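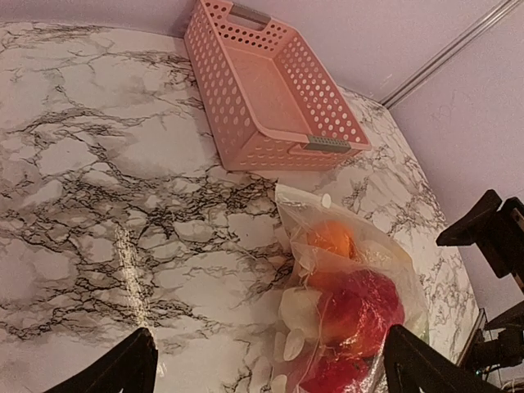 About Brultau

Brultau is a home organizing service in Clonumholm. We help people sort out kitchens, closets, basements, garages and the room with the exercise bike in it. We have our doubts about most of what our own trade says, and we think you should read those doubts before you book.

The usual pitch goes like this. Your home is a mess, the mess is making you unhappy, and a person with a label maker can fix both. We believe the first part, sometimes. The second part we have never seen good evidence for, and we've looked. Plenty of cheerful people live in cluttered houses. If you are having a hard year, a tidy pantry may be pleasant to look at while you have it.

What we can do is smaller. We can make it so you find the scissors.

How we got started

The company began above a hardware store on Yatsenko Street as a side business selling shelving. Customers would buy a wall of shelves, fill it, and come back for another wall. After a few years of this it was hard to keep telling ourselves the shelves were helping. We stopped selling them and started going to people's houses instead, which paid worse for a long time.

We have now worked in 1,293 homes. We mention the number mainly so you know we've seen a garage like yours. Please don't read it as proof that we are any good. A firm can do the same poor job over and over, and some have.

What we don't sell

We don't sell containers. Most organizing firms do, or they take a cut from a store that does, and it shows in the advice. Somehow the answer is always bins. Matching bins, clear bins, bins with a chalkboard panel on the front that gets written on once.

Buy a basket if you like baskets. Buy it after you know what is going in it and where it will sit, and measure the shelf first. A good share of what we carry out of people's homes is storage they bought to deal with the other stuff.

We also don't sell a course, a planner, a membership or a method with a name. We did have one once. It was called Flornel, it had five stages and a workbook, and we dropped it when we noticed that clients who skipped the workbook did just as well. There are still copies in our back office. If you want one you can have it, though we'd wonder why.

What a visit looks like

The first visit takes 60 minutes and costs $112. We walk through the rooms you want to talk about and ask what gets used, what gets lost and who puts things away. The last question tends to get the longest answer. You don't need to clean up before we come. People do anyway, and then we can't tell where the mail piles up.

At the end we'll tell you whether we think we can help. Sometimes we can't. If four people share a house and only one of them minds the clutter, moving the coat hooks is unlikely to settle it. If you are planning to move in a few months, wait and deal with it when you pack.

If we do go ahead, we send 2 people. They work with you in the house the whole time, and they won't throw out anything you haven't looked at. We know there are firms that will empty a room while you're at work. It makes for a good before and after, and then come the phone calls about the missing tax folder.

About those before and afters

You won't find any on this site. A photo taken the afternoon a job ends tells you very little. The one worth seeing would be from the following August, after school clothes and a birthday and a broken dishwasher, and we'd be nervous about posting those ourselves.

We do call clients after six months. Some rooms hold up well. Kitchens usually do, maybe since people use them every day and the bad ideas get found out fast. Garages slip. Paperwork slips worst of all, and we've changed our advice on it more than once — at the moment we suggest a single box and one evening a year with it. Ask again later and we may say something else.

Where we work

We cover Clonumholm and the towns along the river road. Farther out we'd have to charge for the drive, and at that point a patient friend and a free weekend are probably the better deal.

Getting in touch

Call or use the form on the contact page. The phone is answered from 9 a.m. to 4 p.m. by someone who also does house visits, so it can take us a day to get back to you. Tell us which room is bothering you and what you've already tried. If you've tried nothing yet, try something small first, like one drawer, and see if you still want to pay us.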